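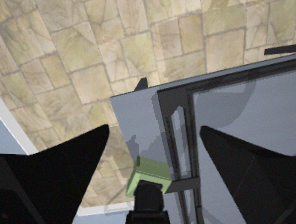

Figura 2. Vista simulada desde la muñeca, con el cubo verde entre los dos dedos de la pinza y el panel gris azulado a la derecha.

4.2. Del taller al simulador

El brazo que llamamos Usuga se armó en el taller compartido de Mulska, casi siempre a partir de las seis de la tarde, cuando quedaba libre el banco grande, y de ahí vienen varias decisiones que en un laboratorio quizá habríamos tomado de otro modo. Zyanya Bermúdez dibujó la pinza y Ekene Idahosa la imprimió y volvió a imprimirla hasta quedar conforme con el ajuste de los dedos - le debemos mucha paciencia y varias bobinas de filamento. El mismo modelo de los dedos se cargó después en Grekier, nuestro entorno de simulación, con la cámara situada detrás de la palma.

Como se aprecia en la Figura 2, la pinza ocupa buena parte de la imagen y la palma tapa en parte la cara inferior del cubo. Al principio esto nos preocupó bastante, y llegamos a discutir si convenía subir la cámara, pero preferimos conservar la misma geometría del brazo físico y dejar que la política aprendiera con esa oclusión. El suelo de losas, con sus juntas inclinadas respecto a la cámara, y el panel liso le ofrecen además fondos muy distintos en una sola vista.

Generamos 3893 episodios en 26 escenas domésticas, con un máximo de 400 pasos por episodio. Los ensayos con el brazo real, que empezaron en enero, se describen en la sección siguiente.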